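Chapter 2
Sleep, Worry and the Hours in Between

I used to be a terrible sleeper. I mean truly terrible, the kind who knows what the street sounds like at 3:40 in the morning and which neighbor leaves first for work. So when Minttu Laaksonen asked me to write the sleep chapter for this book, I laughed out loud, and then I said yes (I had plenty of material!).

Let's start with the thing most of my students at Kallside get wrong. They think a bad night causes a bad mood and that's the end of it. But the traffic runs both ways. Worry keeps you up, being up gives you more time to worry, and by November half the class is yawning through my morning lecture and snapping at their roommates.
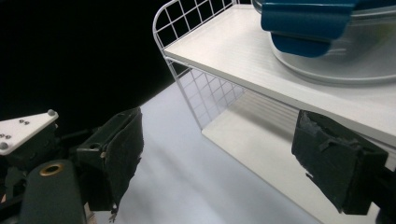

Worry at bedtime has a name in this book: we'll call it rumination, and it means going over the same thoughts again and again without getting anywhere. Everybody does it a bit. When I'm stuck in it I try to picture something really dull and fill in the details slowly, say a plain white rack with a flat shelf on top and a wire grid at the end, all those little square openings, one after another. It gives my mind a quiet place to stand while the argument I had at lunch runs out of steam.

Later in the chapter we'll look at the Tronville sleep diaries, kept by 29 adults, and I'll ask you to keep one of your own. Before you read on, write down when you went to bed last night and what you were thinking about once the light was off.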